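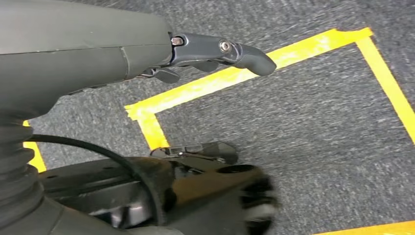 Gripper above a taped rectangle on the carpet.

How to Lay Out a Floor Demo for an Open Day

By Mererid Vaughan
Posted in May

We ran the mobile arm at the Keltden open day, and several schools have written to ask how the floor was marked. These are the steps we use.

1. Clear the carpet and vacuum it. Tape won't hold on grit.

2. Mark the drop zones with yellow tape. Cut each side separately and overlap the pieces at the corners. Press the tape down with a roller, then drive the base over it a few times. Replace any edge that lifts.

3. Tape a work area on the table too. A steel top is fine, but wipe it first. Keep parts inside the line.

4. Write the zone positions into the task file and save a copy under a new name. Eluned Maddocks keeps ours on the Levavau drive.

5. Do a dry run with the gripper open and nothing in it. Stop over each zone and check the height by eye.
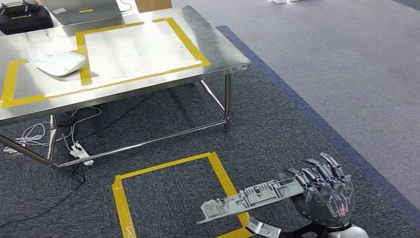

6. Now run it with a real part. Long plastic moldings are harder than trays, so hold them level and go slowly over the square. Lower the part before you let go.

7. Pick one person to talk and one to stay at the stop button. Swap every 40 minutes.

We had 208 visitors and started the last run at 4 p.m. Check the tape again at lunch if you expect that many.

Related
Packing the Plullel Arm for Travel
Savchuk Workshop Notes
Choosing Floor Tape

Contact | Copyright Keltden Robotics | Back to top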